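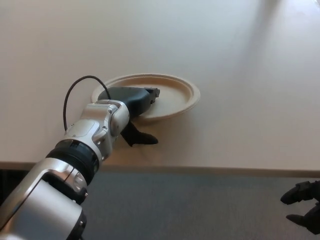 Un brazo de Erside, con la pinza sobre el borde de un plato desechable.

Erside: recoger la mesa, todavía no

9 de marzo de 2019. Erside presenta Tiltedlow, su prueba de tareas domésticas con robots. Platos, de momento. Ni vasos ni cubiertos hasta octubre.

«Un plato fino cuesta mas que una caja», dice Muchen Peng, responsable del proyecto. Plazo para una cocina real: 3 años, sin promesas.

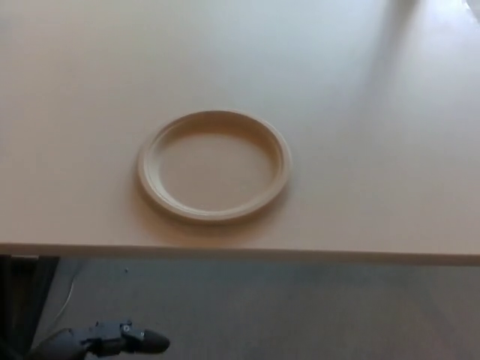 El plato en la mesa y la pinza, aparte.

Contacto de prensa: Lộc Hoàng, Erside. Entrevistas a peticion.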